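Family coach service to Brirerach to start in June

Families heading for the coast this summer will be able to travel from Javirville to Brirerach without changing, when a new direct coach service begins in June.

The coaches will be run by Pulen, which already operates the airport route. There will be four departures each way, the first leaving Javirville bus station at 7.40am. The journey takes a little over three hours, including a stop at Rawashdeh services.

Each coach has 34 seats, with nine set aside at the front for adults travelling with children under five. Parents can bring their own car seats or reserve one when they book, and folded pushchairs go in the hold free of charge.
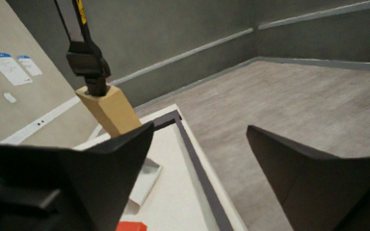

Virgil Bucur, route manager at Pulen, said the stop had been planned with younger passengers in mind. "Three hours is a long time to sit still when you are four," he said. "They can get off, run about and have something to eat – and so can the parents."

A petition for a direct service, started last year by Javirville father Robel Jemal, gathered 1,256 signatures. Mr Jemal said the present trip meant two changes and a long wait with luggage.

Children under five travel free on an adult's lap or at half fare in their own seat. Family tickets, covering two adults and up to three children, can be bought online or at the bus station ticket office.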